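Thursday, Plonness road runs

Second pass at the drivable-surface labels on the Emora set. The held-out split is 2000 images, same as last time. Changed only the loss weight on the gravel class, from 1 to 2. Seed 3690 kept.

Unmarked asphalt is still the weak case. With no painted lines the model leans on the road edge, and a pale gravel strip pulls the boundary outward.

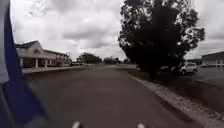 Solheim asked whether the gain survives a second seed, and would not put it in the Clalla report until it does. Fair. Queued seed 1617 with the same weights.

Overcast images score better than sunny ones - fewer shadow edges, I think, but not tested. Body mask stays on for both runs. To do: rerun the old checkpoint with the mask, compare per class.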